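Section 4: Your First Hanging Task

By now you've got both Tileo grippers charged and paired, so let's do something with them! I start everybody on the rack because it makes you use both hands, and it shows up a sloppy setup fast.

4.1 Lay out the table

1. Put the foam board down flat and tape it if it slides. My grid is drawn in light gray — go any darker and you'll be staring at the lines all day.

2. Stand the rack toward the far side of the board. You want room to swing a tool past the pole without bumping it.

3. Hold one gripper in each hand and squeeze both all the way shut, then let go. The fingers should spring open by themselves. If one side lags, go back to Section 2 and redo the trigger cable.

4. Pick up a tool with the right gripper, by the handle, and lift it just clear of the board. I like a pizza cutter for this (wood handle, heavy wheel, tips over if your grip is lazy). Keep the left gripper open and low until you need it.
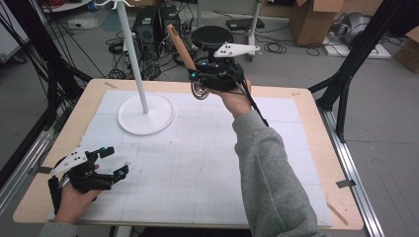 5. Bring the handle up to a hook and ease off the trigger slowly. Don't fling it.

CAUTION: Keep the cable on the outside of your wrist. Mine caught under my sleeve once and yanked the plug, and I lost a batch of 14 runs.

4.2 Check your finger pads

Before you record anything, open both grippers wide and look at the pads. They should stand up straight and lean in only a little. The fuzzy covering is supposed to look like that, so please don't shave it down (Stavros, I mean you).

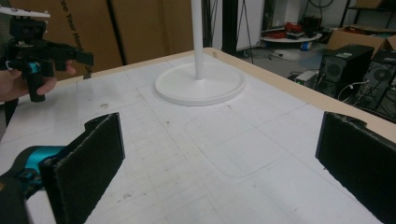 If a pad wobbles when you push it with your thumb, snug up its 2 screws and try again. Spare pads come in the small Tileo bag, and you can order more from Zekitz under part number 1276.

NOTE: I do 36 runs and then take a real break. My hands get tired before I notice, and the late runs always come out jerky.

Once the pads feel solid, move on to Section 5 and save your first session.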